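Workshop notebook, October, Saturday

Casein paint, second batch. Carrying on from the Histen recipe, which I've now rewritten twice because the lime ratio in the original makes no sense.

Started 8:40 with skim milk curd, drained overnight in muslin. The curd came out at 568 grams, a bit firmer than last time. Broke it up by hand and pushed it through the coarse sieve, then added lime putty a spoon at a time until it went from lumps to that glassy, stringy stage. Took longer than I'd written down for batch one. I think the curd was too cold. 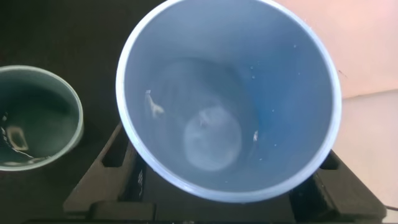
Left it to stand 28 minutes, stirred, strained again. Smell is mild. Batch one was already sour by this point, so draining it in the fridge made a difference. Thinned with water to the consistency of pouring cream and split it for the pigments.

Pigments are the old stock from Plattner: yellow ochre, a green earth and the grey that's mostly bone black and chalk. All wetted out to a paste first. The green earth still floats and needed a drop of alcohol before it would take. Write that on the jar, Cyrill keeps asking.

Test boards are offcuts of pine and a strip of lime-plastered lath left over from the Flillholm shutters. Sanded the pine to 120, wiped it down, no primer.

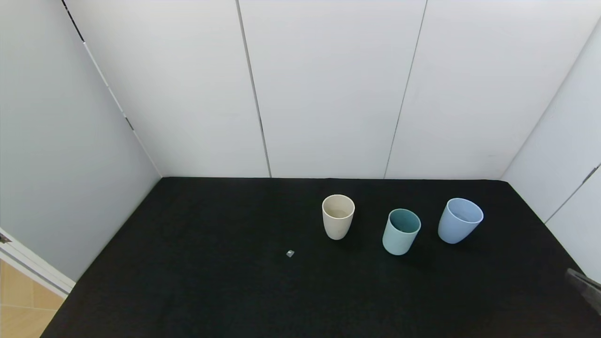 First coats on by 11:15. Ochre covers well on plaster and poorly on pine, where the grain shows straight through. Grey covers on both. Green is streaky whichever way I brush it. Tried cross-brushing one half of the board and laying off with the grain on the other, and couldn't pick a winner.

Rub test on the ochre at two hours: colour came off on a damp cloth. Same on the green. Grey held. Passed the boards around at lunch.
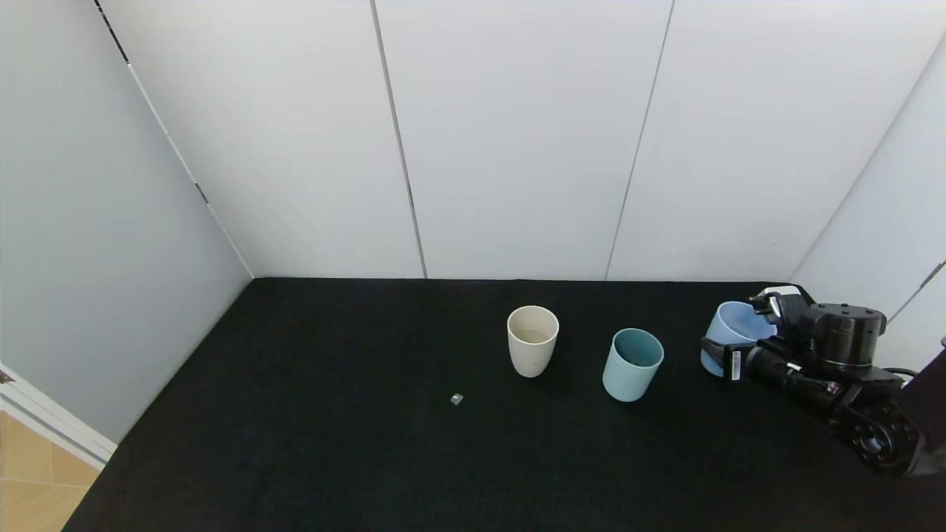

Weidong Du reckons the rub test is too early to mean anything, and that lime casein wants at least three days before anyone goes near it with a damp cloth. He'd also cut the pigment back in the ochre, as the binder may be starved.

Fair enough. I'll leave the boards alone until midweek and make up another ochre with two-thirds of the pigment. If that still chalks, the next thing to try is a little linseed oil beaten in, though then it's a different paint and the Flillholm people asked for plain casein.

Leftover paint went in the fridge with lids on, labelled. It won't keep past Monday – don't try to rescue it. 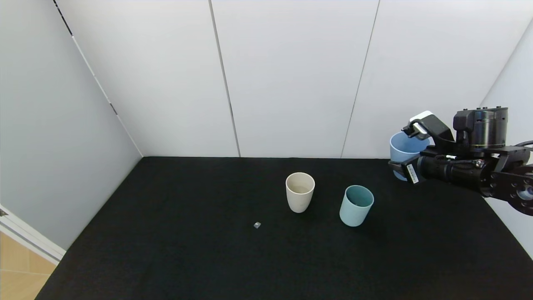
Light blue cup, with the cream one near the centre of the table.

To do: order more lime putty from Trorel, wash the muslin, find the fine sieve. Board 3 has a knot bleeding through the grey, so shellac a spare piece and compare.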